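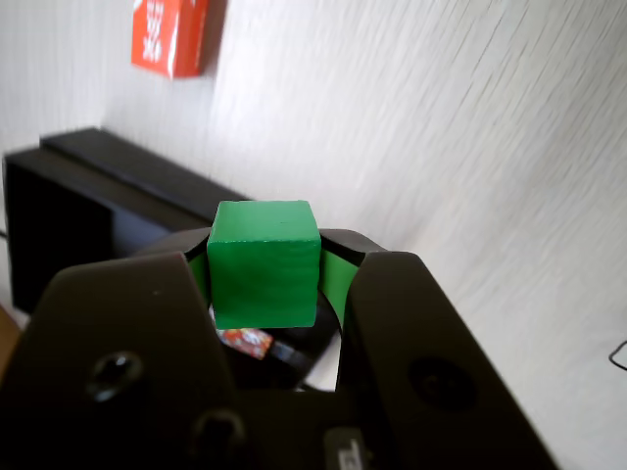
Progress report to the Clirell fund: the Rusarov play boxes
Covering the period to the end of August
Prepared by Reto Bachmann

We have had a very good few months and I'm delighted to be writing this one. When Clirell agreed to support us, the play boxes were a page of notes and a shelf of mixed-up blocks in the back office. Now there are boxes going out to families, coming home again and going straight out to the next name on the list!

Blocks and cubes

Painting took longer than I had put in the plan. The green cubes were the first batch and we learned a lot on them. The colour is a strong, bright green that children spot from across a room, and we've stayed with brush painting (spraying was quicker on paper, but the cost of somewhere to do it was silly). A brush leaves its strokes in the surface and you get the odd speck under the paint. I rather like that, and so far no family has complained. Edges are checked by hand before anything goes in a box.

We had planned for 200 painted pieces by this point and we have them. Jakubowski supplied the wood, cut to size, and replaced one delivery that had been cut too large without any fuss at all.

What goes in with them

A box of cubes on its own is fine for a morning. What parents kept telling us is that the games last much longer when there are ordinary things mixed in, so children can sort, hide, build round them and run a shop. We now add small printed packets, the sort with bright reds and oranges on them, next to plain blocks. The packets have been a great success. One mother wrote that her son had opened a grocer's under the dining table and was charging his grandmother two cubes a packet. 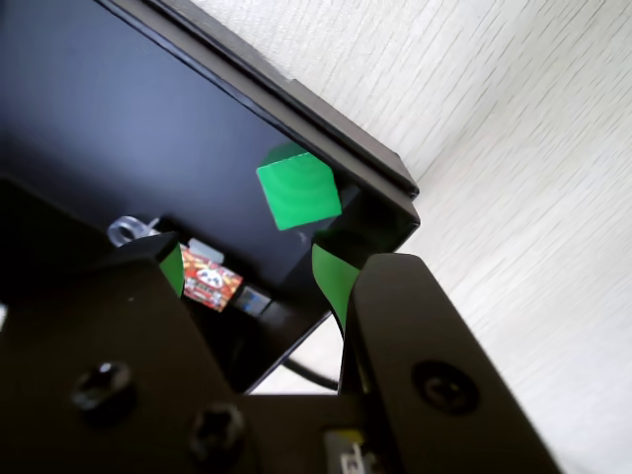 The boxes themselves have had more thought than anything else. Our trial ones were clear, and everything inside looked like a muddle before the lid was even off. The dark navy ones are so much better. A green cube or a red packet stands out against that blue at once, and tidying up has become part of the game, with children dropping things in and fishing them out again. They also have a good solid rim, and they stack in the Kastuvero hall cupboard, where space is very tight.

Families and loans

Loans run for 3 weeks. We tried 2 at first and it was too short for anyone with shift work. Returns have been prompt, and most boxes come back with everything in them. Cubes do go astray, mainly under sofas, and we keep spares for that.

Money

Spending is within the grant. Paint came in under budget and the boxes slightly over, and the difference between them is small. I'd like to move what is left on the paint line across to packets, as they wear out fastest, and would be grateful for your agreement to this.

Still to do

A second colour is being tested, probably yellow. The contents card needs rewriting in plainer words, with a drawing for each item. We also have 4 more nurseries waiting to join, and I hope to visit all of them before the next report. If anyone from Clirell would like to come along, or just spend an hour on the floor with a box, please do get in touch. Mornings before eleven are best.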